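Guides > Bedding > Omance Comforter > Section 3: Making the Bed

Contents | Previous | Next | Care | Parts | Contact

3. Making the bed with your Omance comforter

You've aired the comforter and washed the cover, so now comes the fun part! A big comforter can feel like a wrestling match the first few times, but once you have the knack it goes quickly, and a well-made bed is a real pleasure to walk in on.

Before you start

The full-size comforter weighs 1580 grams without its cover. The light version weighs 925 grams and goes on in exactly the same way. Shake either one out for a minute or so until the filling moves freely.

3.1 Clear the bed

1. Take everything off the mattress, pillows included.
2. Smooth the bottom sheet from the middle outward and tuck in the corners.
3. Check for hairpins, pens and anything else with a point.

CAUTION: Never drag the comforter over an open zipper or a metal bed corner. A snag in the stitching lets the filling creep from one pocket to the next.

3.2 Lay the comforter

1. Set it down folded at the foot of the bed, label facing the floor.
2. Take the two top corners and walk them up to the pillow end.
3. Let go, step back, and look at the overhang on both sides.
4. Pull the shorter side down, a little at a time, until they match.
5. Give the top one good flap. It traps air underneath and the whole thing settles beautifully.

Note: If you have a floral cover, decide which way up you like the flowers before you do the corners. Kha Mạc, who wrote the first version of this guide, swears by stems toward the feet – but please yourself!

3.3 Adding a padded layer

Puffy things such as quilted throws and down jackets love to end up in a heap on top of the bed. They squash easily and spring back just as easily, so don't worry if yours looks a bit crumpled.
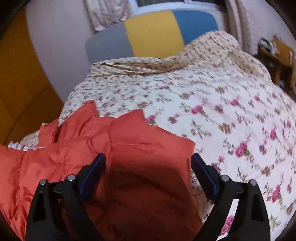 1. Pick the item up by a thick fold, well away from any seam.
2. Lift it clear of the comforter and shake it gently, three or four times.
3. For a throw, lay it across the lower third of the bed and pat it flat with open hands.
4. For a jacket, close the zipper and hang it up.

CAUTION: Don't leave heavy things on the comforter overnight. The filling underneath packs down and takes around 3 hours to recover.

3.4 Lumps and bumps

If one pocket feels thin, hold the comforter up by that side and tap the full pockets toward it. Stubborn clumps usually mean the filling is still damp – go back to Section 2 and dry it again on low.

Spare corner ties are listed in Section 5.

Text: Willy Peeters. Revised 6 September 2022.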